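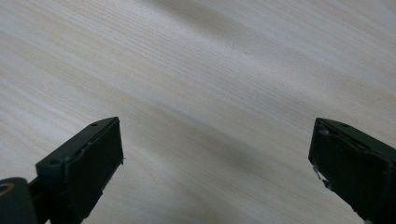

Tabletops, October: the gallery

I have been sold a lot of pale timber in 18 years of fitting out rooms, and I no longer believe the word "natural" when I see it on a swatch card. This page is for the light-coloured tops we looked at for the Celholm reading room. Salvador Neves wanted them all pale. I wanted something that would hide a coffee ring. You can guess who was signing the invoice.

The picture at the top of the page

Pale wood with a fine, tight grain, creamy beige with a bit of tan and peach through it. It looks like birch or maple to me, possibly veneer, and I wouldn't put money on either from a photo. There's a slight gloss, so the light lands on it in bands and the colour shifts from almost white to a greyer tone. Remember that before you match a wall paint to it.

On the colour

Martim Baptista calls it "calm." Perhaps. Ask him again after a winter of wet mittens and ballpoint pens. Suppliers like to say that a light top makes a small room feel bigger, and I've yet to meet a small room that was fooled.

On the price

The quote for the full set came to $3,437, plus $200 for delivery to the side door. The favourite so far is the one we're calling Ranberg, mostly on Salvador's say-so. I asked for an offcut to leave on my own kitchen bench for a month, and was told a brochure would be in the mail.

Comments are open until the order goes in. If you've lived with a pale top for more than a year, I'd like to hear what it looks like now, especially near the edges.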